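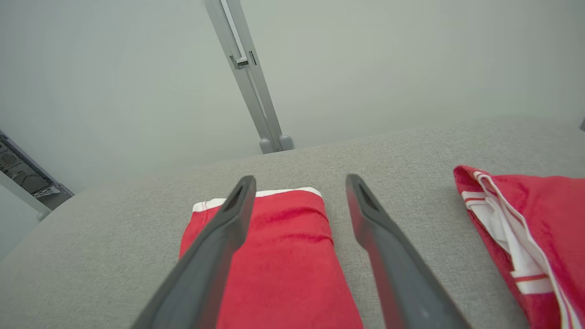

红色棉毛巾的湿摩擦牢度为什么总比别的颜色低半级到一级,Hovine染整厂的工艺负责人奥布萨·泽莱克(Obsa Zeleke)给出的解释从水开始。

“染料厂的技术员来,先看配方。我让他们先看水。”他说。厂子在Skokonau,用的是井水,硬度随季节变动,十二月取样的数值与夏季差距明显。钙、镁离子与活性染料的磺酸基结合,溶解度下降,染料在纤维表面聚集,后面的皂洗很难把它们带走。深红和大红的用量高,聚集也就更突出。浅粉色用同样的水,几乎看不出问题。

Hovine主要做毛圈织物,客户以酒店布草商和几家零售品牌为主,白色占产量的大头,其次是灰和藏青。红色订单不多,返修却集中在红色上。泽莱克接手工艺部门以后,把历年的红色批次记录重新整理了一遍,共218批,每批对应一张工艺卡、一份水质记录和一份出厂牢度报告。整理工作由化验室的若菲·什佳斯特内(Žofie Šťastný)完成。她原先做纸张检测,转到纺织时间不长,对数据的缺项比较敏感。

“工艺卡上写的温度是设定值,”什佳斯特内说,“缸里的实际曲线存在控制器里,过一段时间就被覆盖。所以早期的批次,我们只知道想怎么染,不知道染成了什么样。”她把有完整曲线的批次单独列出,其余的只用于比较水质和牢度。

采访在化验室进行。谈话中途有人送来两块刚烘干的样布,泽莱克停下来对色,先在日光灯箱里看,再切到商场光源,然后继续说。

活性染料与棉纤维之间形成共价键,这是它水洗牢度好的基础。问题在于并非所有染料都参加反应。加碱之后,一部分染料与纤维键合,另一部分与水反应,成为水解染料。水解染料失去了反应能力,对棉仍有亲和力,会留在纤维里或附在表面。洗涤和摩擦时掉下来的颜色,大部分来自这里。

“客户说‘固色没做好’,这个说法把两件事混在了一起,”泽莱克说,“键合的染料没有松。掉的是本来就没有键合的那部分,该在我们厂里洗掉,结果留到了客户家里。”

红色的特殊之处在染料结构。常用的几支活性红多为偶氮结构,分子较大,直接性偏高。直接性高,上染快,布面得色深,这在配方阶段是优点;到了皂洗阶段,同样的性质使水解染料不愿意离开纤维。藏青的用量也高,但厂里选用的那支藏青扩散性较好,洗几道水就清了。

毛圈组织又加了一层困难。毛圈是竖起来的纱环,单位面积内的纤维量远高于平布,圈根部位的水流交换慢。溢流机里布在走,水在喷,圈尖已经洗净,圈根还含着浓的残液。脱水时残液向外迁移,烘干时随水分蒸发聚到圈尖。什佳斯特内做过一个简单的对比:同一块布,剪下圈尖和底布分别用热水萃取,测萃取液的吸光度。烘干前底布高,烘干后圈尖高。

“摩擦布碰到的就是圈尖,”她说,“等于我们把最不牢的颜色送到了最容易被擦到的地方。”

针对迁移,厂里改过烘干。原先用高温快烘,现在分段,前段温度降低,风量加大,落布前再升温。产量受一些影响,计划部门有意见。泽莱克没有把烘干当作主要手段:“残液少了,怎么烘都行。残液多,烘得再慢也会出来。”

主要的改动在水洗流程。旧流程是染后排液,冷水洗一道,酸中和,然后高温皂煮,再热洗、冷洗。泽莱克认为毛病出在第一步之后。染浴中的元明粉浓度很高,一道冷水洗不干净,带着电解质进入皂煮。电解质会压低水解染料的溶解度,提高它对纤维的亲和力,皂煮的温度再高,效果也打折扣。

新流程在皂煮之前增加温水洗,以电导率作为放行条件,降不到设定值就不进下一步。操作工起初不习惯,他们一直按道数干活,洗几道写几道,现在每一缸要取水测一次,道数不固定。硬水季节往往要多一道。设定值本身泽莱克不愿公开,他说各厂的浴比和布重不同,照搬没有意义。

酸中和的位置也动了。双活性基染料中有一类对碱比较敏感,高温带碱皂煮会使已经形成的键断裂,越煮掉色越多。旧流程里中和只看加酸量,不测布面。毛圈厚,布面和圈根的酸碱度差得很多,表面测出来是中性,里面还是碱性。现在中和后留出循环时间,剪一小条布,撕开圈根滴指示剂。

皂洗剂试过几家。Yakubu的一支低泡型产品目前在用,选它的理由是在溢流机里不起泡堵布,以及对硬水有一定的螯合能力。泽莱克对皂洗剂的评价比较克制。在他看来,水洗靠的是温度、水量交换和时间,助剂的作用是防止洗下来的染料重新沾回去。“有人把牢度问题寄托在换助剂上,换一支好一阵,季节一变又回来。”

浴比的问题谈得最久。厂里新增的小浴比染色机节水,上染率也高,染料成本随之降低。对染色来说这是进步,水洗却要另算。浴比小,每次排液后布上带的残液占总液量的比例就大,稀释倍数小,要达到同样的残留浓度,换水次数必须增加。设备供应商给出的用水数据按中浅色计算,放到大红上,节水幅度缩小很多。泽莱克承认自己在设备验收时没有把这一项单列出来。

“验收用的是灰色,”他说,“灰色什么都能过。”

固色剂是另一个容易引起争论的环节。阳离子固色剂能在纤维表面与阴离子染料结合,水洗沾色的评级可以提高。它的代价有几项:色光会偏,红色常常往蓝偏;日晒牢度可能下降;毛圈手感发涩,吸水变慢。毛巾的首要功能是吸水,吸水时间超标,客户一样退货。再加柔软剂去救手感,湿摩擦又掉下来。什佳斯特内的记录里有几批走的正是这条路,最后一份报告比第一份还差。

Hovine目前的规定是,红色毛巾原则上不加固色剂,水洗达不到要求的批次回缸重新皂洗。例外情况由工艺部门书面批准,批准单上要附吸水性结果。

谈到检测,什佳斯特内对“几级”这个结果本身有保留。灰色样卡评级靠目光,两个评级员之间差半级属于常见现象。红色沾在白布上,人眼对它尤其敏感,淡淡一层粉红就显得严重;同样浓度的黄色往往会放过去。化验室后来同时记录目光评级和仪器测得的色差,两者不一致时重做。

“湿摩擦3级,这个数字单独放着说明不了多少,”她说,“要看摩擦布的含水率。布带得湿一点,结果就低。我刚来的时候,这里是用手挤的。”

现在摩擦布称重后浸水,过小轧车,再称一次,不在范围内的丢掉重来。改完以后,同一块样布的重复性好了许多,也出现了一个不受欢迎的后果:有几个过去合格的颜色变成了不合格。业务部门曾要求沿用原来的做法,争论了一段时间,最后以客户实验室的结果为准。客户的做法与新方法一致。

水洗牢度用的是多纤维贴衬布,棉、锦纶、羊毛等几种纤维并排,洗后分别评沾色。红色在锦纶一栏容易偏低,有一次落到2级。厂里起初以为是贴衬布的批次问题,换了贴衬布,结果不变。后来查到那缸布带了涤纶的段染边纱,边纱是外购的,所用的分散染料没有还原清洗干净,沾到锦纶上的颜色一部分来自边纱。此后外购色纱进厂先单独做水洗,再允许上机。

终端使用条件与标准测试之间的差距,泽莱克讲得很直接。标准测试一般洗一次,酒店的毛巾要反复洗,用的是高碱洗涤剂,有时还加氧漂。Omus是厂里的一家布草客户,经营酒店毛巾的租赁和洗涤,它的要求写得比一般零售客户细:按自己洗涤车间的程序连续洗18次,比较首末两次的色差和沾色。泽莱克认为这种测试比单次水洗有用,因为它把两种失效分开了。前几次沾色重、后面变轻的,属于浮色没有洗净;沾色一直不重、本身颜色逐次变浅的,属于键在断,或者染料不耐氧化。

“前一种是我的工作没做完,”他说,“后一种要换染料,洗多少遍都没有用。”

换染料又牵出色光问题。耐氧漂较好的那支红偏黄,客户指定的是偏蓝的大红,必须另配一支红来调。两支染料的上染曲线不同步,控温稍有偏差,缸差就出来。厂里最终选了三支配伍性接近的染料做基础组合,放弃了几个单支更鲜艳的方案。有零售客户因此认为颜色发暗。业务部门现在报价时附两块样布,标明各自适用的洗涤条件,由客户自己选。

水的问题仍然排在前面。Hovine有一套离子交换软水设备,建厂时按当时的产量配置,如今只够供染色,水洗用的还是未软化的井水。泽莱克申请过扩容,方案里列了两种做法:全部软化,或者只给皂煮和皂煮前的温水洗供软水。他倾向后者,投资小,效果的大部分可以拿到。再生产生的含盐废水也少,这一点对排放许可有影响,因为染色本身已经排出大量电解质。

在扩容批下来之前,硬水季节的做法是在染浴里加螯合剂。加多少有讲究,过量会与含金属的染料争夺金属离子,色光改变。红色组合里不含金属络合染料,可以放宽一点;翠蓝不行。配料间的墙上贴着一张表,按色系分列用量。什佳斯特内每周测两次井水,把结果报给配料间,用量随之调整。

染前处理也被纳入同一份检查表。棉蜡和果胶去得不均匀,毛圈吸水有快有慢,染料在局部堆积,皂洗时那些部位落后于整体。另外,双氧水漂白后若残留未除净,会破坏一部分活性染料,得色偏浅,操作工往往补加染料追色,总用量上去,浮色随之增加。除氧后用试纸测,合格才进染料,这一条执行得比较稳定。

补料追色是泽莱克最想减少的操作。补加的染料进入的是已经含碱的染浴,来不及均匀扩散就开始反应,水解的比例也高。他调出一张工艺卡,同一缸红色补了三次料,色光对上了,皂煮排出的水到最后一道仍是深粉色。那缸布后来改染成了酒红,又改成黑。

他说,改黑也要洗得干净,只是沾在白布上时,客户的抱怨换了一种写法。

什佳斯特内接下来的工作是把控制器里的温度曲线自动导出,与电导率记录合在一张表里。接口程序由厂里的电气组编写,目前能读取溢流机的数据,小浴比机型的通信协议还在向供应商索取。她另外留了一批样布,装在避光的柜子里,每隔一段时间取出来测湿摩擦,看库存时间对结果有没有影响。头几次的数据已经有了,她认为还不到可以讲的时候。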